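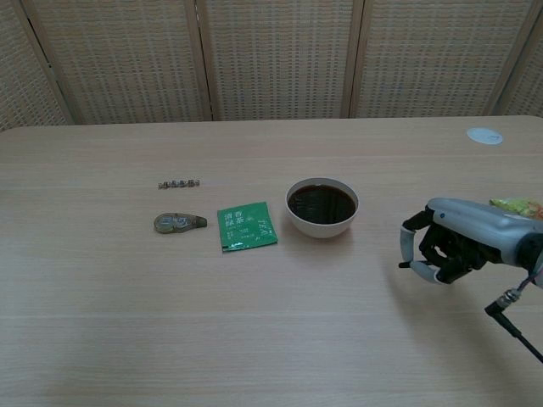

Small stuff on the table, green tea sachet included

Simthorpe
Sep 24, 2024
Clearing out the odds and ends before we move in October. The tea says 清香绿茶 on the front, which I'm told means fragrant green tea. I found 12 of them at the back of a drawer, no date that I can read. Drink or bin?

Stedden
Drink. Green tea goes flat with age but it won't hurt you. Use two in the pot if it's weak.

Brennan
I'd bin them. Old green tea tastes of hay. And the correction tape can go with them, those dry up.

Stedden
Tape doesn't dry up, you're thinking of the fluid. I've had one going for six years.

Brennan
Mine snapped after one. Each to their own.

Simthorpe
Tape stays then. I've got a shoebox for desk things and another for bits I can't place, and the second is filling faster.

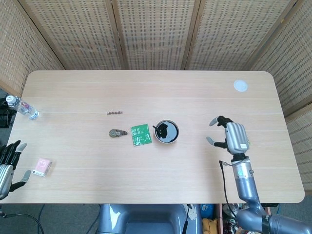 The trouble is that I start sorting, stop for a drink and then put more out than I put away. I'd like it all down to one box by the weekend.

Prosetti
One box is too strict. Anything small and flat goes in envelopes, labelled – you'll never find it otherwise.

Brennan
Or you'll have 23 envelopes and still not find it.

Simthorpe
Tried one of the teas. Bit dusty, but fine with a biscuit. Keeping the rest.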